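Workshop tips: hand-held grippers

When a gripper stops letting go

Applies to trigger-operated hand-held grippers with a sprung linkage, used singly or in pairs. Tala Obeidat keeps the bench notes at Pumgate and this page is taken from them.

The fault

In April one of our Flundberg grippers closed on a mug handle and stayed closed when the trigger was released. The operator pulled the mug free with the other hand. The handle snapped and he had a cut across the base of the thumb. The gripper had been stiff to open since the morning and had been left in use.

The cause was a return spring that had jumped off its post and wedged under the linkage arm. The post on that batch is short, and the spring rides up it a little each time the fingers are closed hard on something that does not give. We found two more part-way up their posts when we opened the rest of the shelf.

Signs to look for

The fingers open more slowly than they close.
The trigger comes back but the fingers lag behind it.
There is a click near the end of travel that was not there before.
One finger sits further in than the other at rest.

Any of these is enough to take the tool out of use. Put a strip of red tape over the trigger and hang it on the repair hook. Do not put it back on the charging shelf, where the next person will pick it up.

If it jams on an object

Stop and keep still. Do not pull the object out and do not prise the fingers apart with a screwdriver, which marks the pads and can release the spring towards the face.

Lower the gripper until the object is resting on the bench. Switch off at the body. Press the trigger fully home once more and let it out slowly. If the fingers still hold, slacken the finger pivot screws by half a turn each and slide the object out sideways. Glass and china should be wrapped in a tea towel before the screws are touched.

Working close to other people

A jam is more awkward when the operator is wearing a headset, as side vision is reduced and a second person may be within reach.

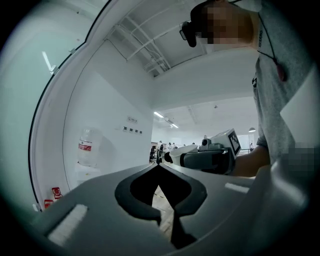
Headset on, gripper held at chest height.

Keep an arm's length between operators. Say "stuck" aloud before moving to the bench. Tuck lanyards and neck cords inside the shirt or take them off, and tie back long hair. If the headset has to come off, put the gripper down first.

Refitting the spring

You will need a small crosshead screwdriver, long-nosed pliers, safety glasses and a shallow tray for the screws. Allow half an hour.

1. Switch off and take out the battery.
2. Undo the cover screws and lift the cover straight up. On the Flundberg the camera lead is short, so unplug it before the cover is turned over.
3. Note which way the long leg of the spring faces.
4. Hold the spring with the pliers and ease it off. Keep your other hand over it.
5. Check the coils for flat spots. A spring that has been wedged should be replaced, even if it looks sound.
6. Fit the new spring with the long leg against the arm, then push the retaining clip down until it seats. The Shboul clip fits this post. The Skiranano one is too wide and will foul the trigger.
7. Refit the cover. The screws should be nipped up and no more; the threads are in plastic and strip easily.
8. Open and close the fingers 200 times with nothing in them, then grip a folded cloth and release it. Any lag means the cover comes off again.

Routine checks

Check the spring seat every 7 days on tools in daily use. Wipe dust from the linkage with a dry brush. Do not oil it: oil holds crumbs and lint, and we have had a second jam from that alone.

Springs are changed after 4 months whatever their condition. Write the date of the change inside the cover in pencil.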